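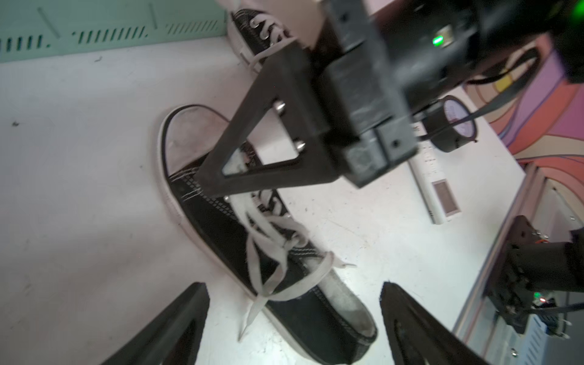
그림 3. 흰 탁자 위에 옆으로 누운 검은 캔버스 하이톱 운동화. 끈은 풀려 있고, 흰 앞코와 밑창에 사용 흔적이 보인다.

4.2 끈이 있는 신발: 묶음과 풀림 사이

현관 정리에 관한 면담을 하다 보면 이야기는 어느새 신발장의 크기나 선반의 높이를 떠나 끈으로 흘러가곤 했다. 처음에는 우리도 그것을 곁가지로 여겼다. 질문지에는 끈에 관한 항목이 하나도 없었고, 예비 면담을 맡은 Samina Awan의 기록에도 끈 이야기는 여백에 작은 글씨로만 남아 있었다. 그런데 376건의 현관 기록을 모아 놓고 찬찬히 읽어 보니, 사람들이 신발을 '치웠다'고 말할 때와 '벗어 두었다'고 말할 때의 차이가 상당 부분 끈의 상태와 겹쳐 있었다. 끈을 안으로 넣어 둔 신발은 치운 신발이었고, 끈이 밖으로 흘러나온 신발은 선반 위에 가지런히 올라가 있어도 아직 벗어 둔 신발이었다.

그림 3의 운동화는 우리가 '열린 상태'로 분류한 것의 좋은 예이다. 길고 납작한 끈이 혀를 덮고 앞코 쪽까지 늘어져 있으며, 은색 금속 아일릿 부근의 윗단에는 올이 몇 가닥 풀려 나와 있다. 발목이 높은 신발은 세워 두지 않으면 이렇게 옆으로 눕기 마련이고, 누운 신발은 세운 신발보다 자리를 넓게 차지한다. 면담에 응해 준 분들은 이 점을 우리보다 훨씬 잘 알고 계셨다. 한 분은 하이톱 한 켤레가 누우면 단화 두 켤레 자리를 먹는다고 하시며, 손바닥을 눕혔다 세웠다 하면서 한참을 설명해 주셨다.

분류 기준을 정하는 데에는 생각보다 오랜 시간이 걸렸다. Wajid Janjua는 매듭의 유무만으로 나누자고 했고, Zarmeena Kakakhel은 매듭이 없어도 끈이 신발 안에 들어 있으면 따로 보아야 한다고 했다. 3월 내내 이어진 논의 끝에 우리는 두 의견을 합쳐 세 단계를 두기로 했다. 매듭이 지어진 것은 '닫힌 상태', 매듭은 없으나 끈이 안쪽에 모여 있는 것은 '거둔 상태', 끈 가닥이 신발 바깥쪽으로 늘어진 것은 '열린 상태'이다. 한쪽만 묶인 켤레는 짝을 나누어 각각 기록하였다. 이 때문에 표가 조금 지저분해졌지만, 짝마다 상태가 다른 경우가 실제 가정에서는 결코 드물지 않다는 점을 생각하면 그만한 번거로움은 감수할 만했다.

더러움에 대해서도 비슷한 고민이 있었다. 흰 고무 밑창은 얼룩을 감추지 못한다. 그림 3에서도 밑창에 거뭇하게 묻은 때가 보이고, 앞코 역시 닳은 티가 난다. 검은 캔버스 부분의 때는 사진만으로 판정하기가 어려웠으므로, 오염 기록은 밑창과 앞코에 한정하였다. 또한 때와 마모는 서로 다른 항목으로 적었다. 닦으면 없어질 것과 닦아도 남을 것을 주인은 대체로 구별하고 있었고, 그 구별이 신발을 어디에 두느냐에 영향을 주었기 때문이다. 닳은 신발은 문 가까이에, 얼룩진 신발은 물을 쓸 수 있는 곳 가까이에 머무르는 경향이 있었다. 어느 쪽도 아닌 신발만이 신발장 깊숙이 들어갔다.

여기에 이르러 우리는 신발이 놓이는 면을 함께 기록하기 시작하였다. 현관 바닥, 선반, 상자 위, 그리고 탁자이다. 탁자 위의 신발은 많은 가정에서 꺼리는 일이지만, 끈을 다시 꿰거나 솔질을 하려면 허리를 굽히지 않아도 되는 높이가 편하다는 말씀을 여러 분이 해 주셨다. 그림 3의 탁자에는 또 다른 운동화의 일부와 흰 리모컨도 함께 놓여 있다. 이처럼 신발이 생활용품과 한 면을 나누어 쓰는 경우를 우리는 '혼재 면'이라 부르고, 신발만 있는 면과 구분하였다. 혼재 면에서는 무엇을 먼저 치우느냐가 흥미로운 문제가 된다. Anum Gilani가 정리한 면담 60건을 보면, 작은 물건을 먼저 제자리로 돌려보낸 뒤에 신발을 옮긴다는 응답이 우세하였다. 작은 물건은 갈 곳이 분명한데 신발은 손질이 끝나야 갈 곳이 정해진다는 것이 응답자들의 한결같은 설명이었다.

정리의 순서에 관해서도 한 가지 덧붙이고 싶다. 열린 상태의 신발을 그대로 들면 끈이 딸려 다니다가 옆 물건에 걸리기 쉽다. 그래서 손이 익은 분들은 신발을 세운 다음 끈을 발목 안쪽으로 모아 넣고, 그제야 짝을 맞추어 나란히 든다고 하셨다. 우리는 이 짧은 동작을 '거두기'라 이름 붙였는데, 사실 이름은 Graterby 지역에서 만난 한 할머니께서 쓰시던 말을 그대로 빌려 온 것이다. 빨래를 거두듯 끈도 거두는 거라고 하시던 그 말씀이 오래 마음에 남아, Hammad Abbasi의 제안으로 분류표의 용어에까지 들어오게 되었다.

다만 본 절의 기록에는 한계가 있다. 한 장의 사진은 끈이 언제부터 풀려 있었는지, 다음에 누가 그것을 묶을지를 알려 주지 않는다. 따라서 상태의 지속 시간에 관한 논의는 면담 자료에만 근거하였으며, 사진은 단계의 판정에만 사용하였다. 끈이 없는 신발과의 비교는 4.3절에서 다룬다.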